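Desalting column

A desalting column is a short chromatography column used to move a protein from one buffer into another, or to remove salts and other small molecules from it. It works by size exclusion. The column is filled with porous beads, often of cross-linked dextran. Small molecules enter the pores and travel slowly, while proteins too large to enter pass between the beads and leave the column first.

In antibody work the columns are used before labeling, when amine-containing buffers such as Tris have to be removed, and after labeling, to take out unreacted dye. Sample volume is usually kept below 30 percent of the bed volume in gravity columns. Larger samples reduce the separation.

Spin versions are run in a centrifuge and dilute the sample less. Dialysis is an older alternative that handles large volumes but takes hours.

See also: Dialysis; Gel filtration; Ultrafiltration 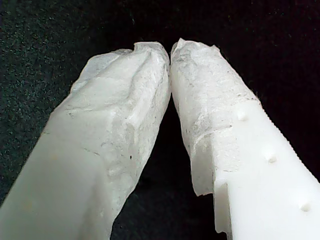
RORNESS, May 13, 2026. Entry revised by Fengying Zheng. The section on spin columns was shortened and the note on Tris was added.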